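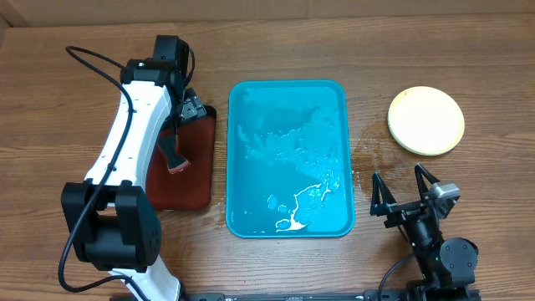
Gallery walkthrough before opening: checklist and comments

Exhibition: Zumlow prints and ceramics, ground floor and annex
Checked by: Yetunde Shehu
Date: December 31, 2024
Marks used: OK / NOT OK / DON'T BELIEVE IT YET

1. Entrance and ticket desk

Doors open fully and stay open - OK
Ramp mat flat, no lifted corners - NOT OK. Taped down in October, taped again since. Tape is not a repair.
Exit signs lit - OK
Capacity sign posted - DON'T BELIEVE IT YET. It says 600. I would like to see who worked that out, and whether they did it before or after the new walls went up and took a bite out of the main room.

2. Main room, prints

Frames on security hangers - OK, except 2 on the north wall that swing when you touch them. Elango Kurian says they have always done that. I have no doubt they have.
Glazing clean and uncracked - OK
Labels match the works - NOT OK. The label for the large Pillay woodcut is under the small one. Visitors will notice.
Light levels - DON'T BELIEVE IT YET. The log shows the same reading in every spot for six weeks. Either this is the steadiest lighting in the country or somebody copied the column down. Take new readings with the Redix meter and write down what it shows.

3. Annex, ceramics

Plinths level and fixed to floor - OK
Case locks - OK. Keys are still on a hook beside the cases. Move them.
Museum wax under open display pieces - NOT OK. Hema Iyer found three bowls with none. The installation sheet has all of them ticked.
Distance between open plinths and the walking route - passes on the plan. Walk it with a backpack on and then tell me it passes.

4. Workroom

Sink and drain clear - OK
Sponges and trays kept away from the paper store - OK today. Check again after the first school group.
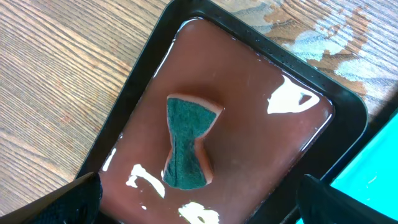 Sponge in tray of reddish-brown liquid.

Containers labeled with contents - DON'T BELIEVE IT YET. "Misc." is not a label.
Gloves in all sizes - NOT OK. Large only.
First aid box complete - OK. Restocked by Divya Kandasamy, and I opened it to make sure.
Sockets away from water - OK

5. Object store

Humidity record - gap of four days. The explanation given was that nothing changed. That may be true, but a blank sheet doesn't show it.
Inventory count - list says 1,443 objects. Gorkach, who handled the move, signed for the same figure, but as far as I can tell they signed our list and did not count. I'm leaving this one open.
Shelf edges padded - OK
Stacked plates separated with tissue or foam - OK on upper shelves, lower shelves not seen. A cart was in the way.

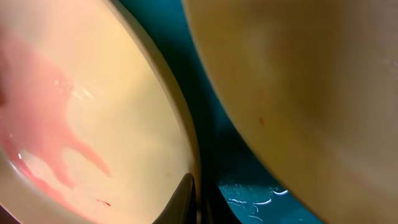

Two cream plates, teal surface between them.

6. Emergency

Alarm test - OK, heard in every room, faint in the annex restroom. "Faint" should bother us more than it seems to.
Fire extinguishers in date - OK
Evacuation chair - present. Hema Krishnan is the only person on the rota trained to use it. She is off on opening day.
Salvage list - NOT OK. Still names works from the last show.

Actions

Kurian: hangers, ramp mat (replace, no tape)
Iyer: wax, labels, salvage list
Kandasamy: gloves, container labels, move case keys
Shehu: light readings, lower shelves, capacity figure, spot count in store

Please don't return this sheet with everything changed to OK and no notes. I will be going round again with it before the doors open.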